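Gripper sessions paused at Ellery after timing fault

Recording with hand-held grippers was halted for 91 minutes one afternoon in September after the clocks of two units drifted apart. Bronwyn Dunstan, who runs the Ellery project, said 3,441 recordings were checked and 200 of them withdrawn. There were no injuries.

The fault affected the table-top task, in which wrapped sweets are handled at a shared table with a hexagonal tray.

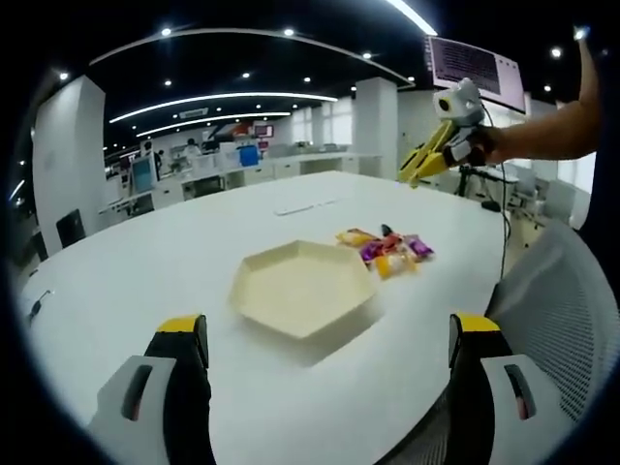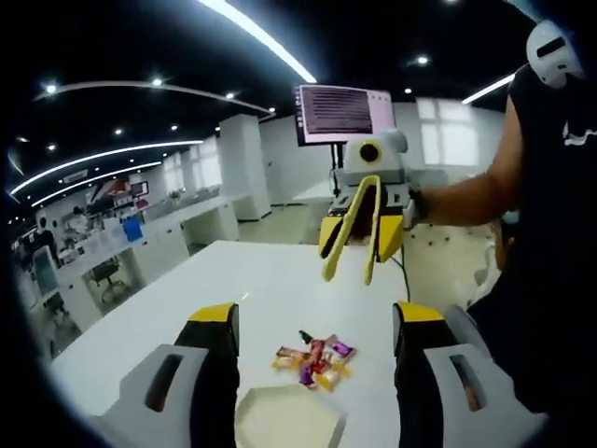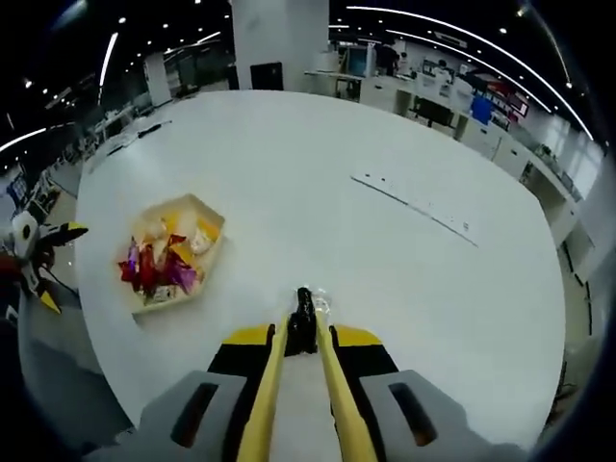 Cause and repair

Keegan Cartwright traced the drift to a worn cable connector, which dropped the timing signal when the unit was tilted - the recording itself carried on without a warning. Three connectors have been replaced. Software now stops a session when the signal is lost.

The withdrawn recordings will be repeated in October.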